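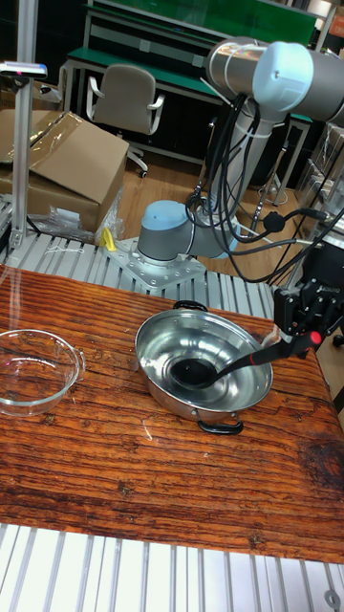

August, morning, cold in the shed

Dye book, eucalyptus on wool, continued from the previous page.

The leaves from the Clokdale road were soaking since last night in rainwater. The water is already the colour of weak tea and the smell is strong, more like medicine than like forest. I have torn the leaves by hand this time, not cut. In the last batch I used the garden scissors and there was a grey edge on some of the skeins, and I suspect a little rust from the blades. Iron makes the colour sad very quickly. The other possibility is that the grey came from the old bucket, so I have also changed the bucket, and now of course I will not know which one it was.

Yarn: Kedine two-ply, undyed, 100 g skeins. Lot 241. Please write the lot on every label, also when we think we will remember it. The earlier lot was finished in July and it was a slightly more yellow white before dyeing. If somebody compares the orange of today with the orange in the July pages, please keep this in mind.

Washed the yarn in warm water with a few drops of the wool soap, rinsed, and left it wet under a plate so it would not float. No mordant on the main skeins. One small test skein has alum, the usual amount, and one I have put aside for the copper pennies idea, which I do not believe in, but it was promised.

Bath: leaves in the net bag, brought up slowly. I kept it at 60 degrees for the first hour and the water stayed brown and the wool took only beige. This agrees with the note from autumn. Then I let it rise to a very quiet simmer, and after that the orange started to come, first on the places where the yarn touched the bag. So the low temperature is not useful for this leaf. For the onion skins it is enough, but eucalyptus needs the heat and the patience. I should have trusted the old note and saved the gas.

Turned the skeins with the stick, gently, never stirring. The wool felts if it is pushed around in hot water. The skein which was tied too tight has a pale ring at the tie again. Ties must be loose, a figure eight, with cotton string. I write this every time and then I tie them at night when I am tired.

Midday

Lid on, heat low. While waiting I cleaned the shelf with the jars. The madder jar has no date. The jar which says "walnut, good" is not walnut, I think it is the bark from Trultow, because it has the sweet smell and it does not stain the fingers. I put a question mark on it. There is also a paper bag with no name at all, with something like dried flowers, maybe coreopsis. I will try a pinch in a glass of hot water before I throw it out.

Nikolaidis have answered about the alum. The price went up a little, and the small bags are no longer sold, only the large tub. It keeps well if it is dry, so I think we should take the tub and share it with the printing people, who use it also. They have a better cupboard than ours. The same message says that the soda ash is delayed until next month. We have enough for cotton if we do not do the big scour.

Note about water. The tap water here is hard, and I was reading that this should brighten madder and weld but make other colours dull. We have never tested it for eucalyptus in a clean way, with the same leaves, same yarn and two pots side by side. I would like to do this before the summer, when the tank gets low and we will have no choice. It needs only half skeins.

Afternoon

Took the gas off and left the wool in the bath to cool. The colour in the pot is hard to judge since wet wool is always darker, and the shed light is yellow. I held one end at the door and it looked like brick, or like the skin of a baked sweet potato. The alum test is a bit more yellow and, to my eye, less interesting. It is cheaper and simpler without it, so for this leaf I would stop using alum, unless the light test says something different.

Light test: wound a card with half of it under foil, and put it on the south window. Then I moved it to the north window, as it is winter and I still think with the sun of my childhood, where south is the warm side. The July card is there too, and its open half is only slightly paler. I will look at both again when the wattle has finished.

For next time: more leaf. I used equal weight of leaf and dry wool, and the bath still had some strength at the end but not a lot. Double would be safer if the customer for the blankets wants the deep orange. The second bath can be used for the grey yarn, where it gives a nice fox brown.

Do not pour the old bath in the small drain. It blocked in June with leaf pieces, and the compost heap is happy with it.

Still to do: labels, rinse tomorrow when completely cold, weigh the skeins dry, write to Kedine and ask if lot 241 is still available, new cotton string.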